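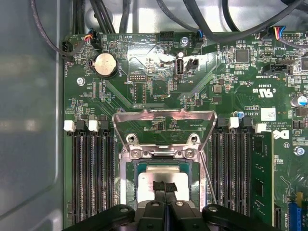 Open day at the Verkthorpe repair hall

I went along to the Varkine open day in February, and I've been boring my friends with it ever since, so now it's your turn! Varkine takes in old computers and servers, pulls out the parts that still have some life in them and sells them on. The robot they call Furtună does some of the fiddly work, and that was the bit I'd come to see.

Cornel Rusu showed our group around. He has the patience of a saint (I asked a lot of questions, and so did the kid next to me, who asked better ones). We started with the processor job. The metal plate over the socket has to be up and out of the way before the chip can go anywhere, and then it's all about lining up the gripper. I build my own PCs and I still hold my breath at that part.

Cornel told us the hall handled 3583 boards last year, mostly out of office machines and small server rooms. Every one gets its own record, and the memory and processors are tested in a separate room run by Veronica Bratu. We got a quick look in there too, but it was packed and I mostly saw the backs of people's heads.
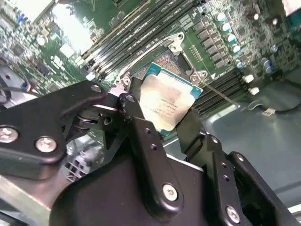 What got me was how little room there is to work in. You've got memory slots on both sides and the contacts in the socket are tiny, and a bent one can mean the whole board goes for scrap. Oana Ene, who programs the moves, said she'd spent up to 200 hours on the chip handling alone. I believe her!

We finished with coffee and some very good plum cake, and I came home with a Stornero mug and a bag of used RAM from the sale table. If you took pictures in the afternoon group, send them over and I'll add them to the page.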